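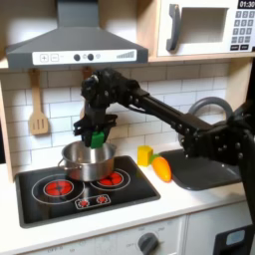

A reader of the Norkholm page wrote in to say that their arm dropped every third block short of the pot, and that re-teaching the drop point fixed it for an hour at most. The drop point was fine. The gripper zero had drifted, and after that the wrist had been taught to make up for it.

Do the gripper first, then the wrist, then the drop point. If you change the order you will do the job twice.

What you need: the hex key for the finger bolts, a soft cloth, one toy block and the Prasora setup tool on the laptop.

Zeroing the gripper

Park the arm clear of the counter and turn torque off. Wipe both fingers. Close them by hand until they touch along their full length, then press Set Zero. Turn torque back on and run the open and close test 3 times. The reading at closed should stay within 2 counts. If it wanders more than that, tighten the finger bolts and start over.

Set the grip limit to 117. Higher values hold a block no better and heat the motor.

Checking the wrist

Look at the cable beside the wrist. It needs enough slack to form a loose loop at full bend. A tight cable pulls the wrist to one side, and no amount of calibration will cure it. Move the wrist slowly through its range and watch the loop the whole way.

Teaching the drop point

Put the pot where you want it on the cooktop. Close the gripper on a block and jog down at low speed until the block is just over the open rim. Save this as Approach. Jog down a little more, keeping the fingers clear of the metal, and save it as Release. Add a pause of 500 ms after opening so the block can fall before the arm lifts.

Run the routine at half speed before going to full. Repeat the gripper zero whenever a finger has been off, and save the file under a new name each time.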